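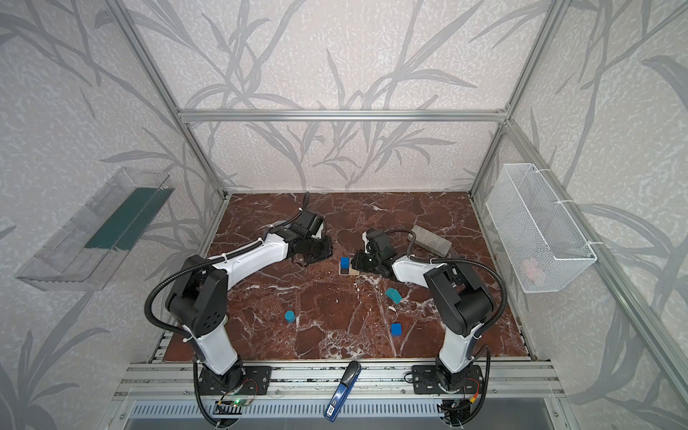
fimstead-percept 는 양팔 테이블 셀용 인식+파지 계획 패키지. 카메라 한 대 기준. 세그멘테이션 → 6D 포즈 → 파지 후보 → 양팔 충돌 체크까지 한 번에 돈다. 제일 골치아픈 게 배경. 대나무 잎 같은 회색 무늬 벽지에 흰 줄 들어간 적갈색 대리석 상판이라 depth 없이 엣지만 쓰면 오검출 엄청 나옴. 그래서 v2부터 상판 마스크를 먼저 따고 그 안에서만 검출함. 파란 큐브처럼 같은 클래스가 둘 이상 있으면 track_id 로 구분할 것. 색으로 구분 안됨.

설치
Python 3.10, CUDA 필요. pip install -e . 하고 config/cell.yaml 에서 카메라 시리얼만 바꾸면 됨. Orunov 드라이버는 따로 설치 (submodule 아님!!). 안 깔면 import 에서 바로 죽는다.

실행
1) calib.py 로 hand-eye 먼저. 카메라 건드렸으면 무조건 다시
2) run_percept.py --cell fimstead
3) 플래너는 다른 터미널에서 run_plan.py --dual

데이터
학습용 프레임 거의 4,000장. 클래스 7개: cube, cylinder, wedge, base, sponge, tray, basket. 라벨은 Neagu 포맷 json, 마스크는 png. val 스플릿은 seed 17 고정이니 바꾸지 말것. 4월 이전 데이터는 캘리브레이션이 달라서 뺐음. 섞어 쓰면 포즈가 밀린다.

플래너 메모
- 양쪽 그리퍼가 가운데서 마주보는 자세에서 self-collision 마진이 너무 빡빡함. 기본값 그대로 쓰면 IK 는 풀리는데 궤적이 안나옴. margin_center 따로 뺐으니 그거 조정
- 팔에 걸린 주름관은 충돌 모델에 캡슐로 근사. 손목 많이 돌리면 실제랑 안맞음
- 쌓기는 아래 블록 포즈 확정된 다음에만 후보 생성. 순서 바꾸면 에러 없이 빈 리스트 리턴 (고칠 예정)

알려진 문제
- 투명 트레이 depth 구멍. 지금은 바닥 매트 평면으로 때움
- 철망 바스켓 안쪽 물체는 검출률 낮음. 망이 마스크를 잘게 쪼갬
- 상판 흰 줄을 가끔 wedge 로 잡음. score_thr 올리면 줄어드는데 cylinder 도 같이 사라짐
- Fusov 브릿지 재연결하면 타임스탬프 튐. 노드 재시작하면 괜찬음

TODO
스펀지 파지력 파라미터 분리, 바스켓용 모델 따로 학습, 테스트 코드...

최종 수정: 11월 24일 화요일
문의는 이슈로. 로그 꼭 첨부해주세요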